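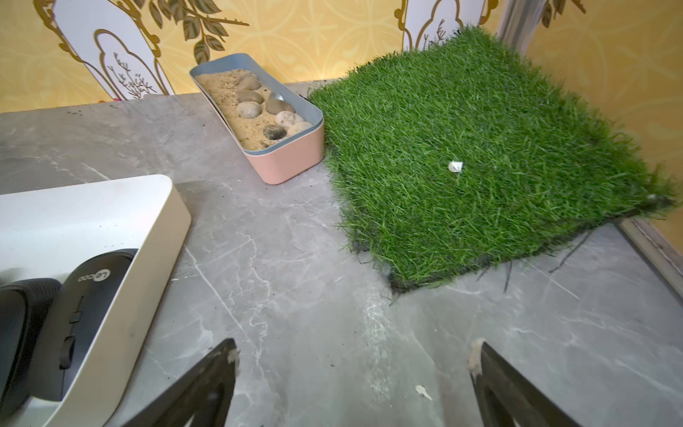
Wallpaper paste coming through at the seams, help

uswood_deb
30/04/2019
Papered the dining room last weekend, 2 rolls left over. Now theres shiny streaks down every seam. Used the Vorkura premix. Wipe it or leave it?

MudAndTape
Warm water, soft sponge, blot. Don't scrub. Should of been wiped while wet but you can still get most of it.

carol treloar
Disagree on the water. Plain water just moved mine around. Little bit of dish soap, rinse after. Did my whole hallway that way, 249 bucks of paper, no damage

MudAndTape
Soap leaves its own film. And it depends on the paper, is it vinyl or just coated?

uswood_deb
Label says "washable", thats it. From Beaudoin, pattern 1045

carol treloar
Washable is fine then. Test behind a door first

prastuton
Had 148 sq ft of the same problem in November. Premix was too thick, rolled it on heavy. Gave up and left it. Can only see it at night with the lamp on

MudAndTape
leaving it is bad advice, it yellows

prastuton
Hasnt yet

uswood_deb
Tried soap behind the door, streak is mostly gone. Edge lifted a tiny bit tho. Seam glue or more of the premix?

MudAndTape
Seam glue. Small brush, then roll it flat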